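Baird Street Tool Library: Progress Report to the Ketirow Fund
Nov 7, 2020

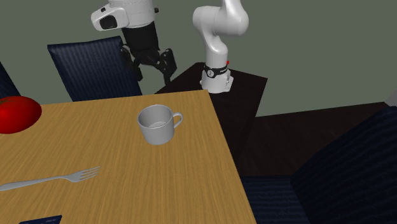 We opened the lending counter in April with 13 shelves of donated tools and a borrowed cash box, and it has been a busy, happy stretch ever since! Members have now taken out 412 items, mostly drills, sanders and hedge trimmers (the tile saw has a waiting list all its own).

Your grant paid for the new storage racks and the first year of insurance. Homix gave us a good price on the racks, so we put the difference toward a second pressure washer.

Repair evenings are going very well. Over 20 neighbors came to the last one, and the lamp rewiring table stayed full until closing. We would love to run these twice a month.

One item is behind schedule. The Geltska branch still needs a ramp, and the permit is with the city. We have set aside 22 hand tools to start the collection there and will send the ramp costs with our next report.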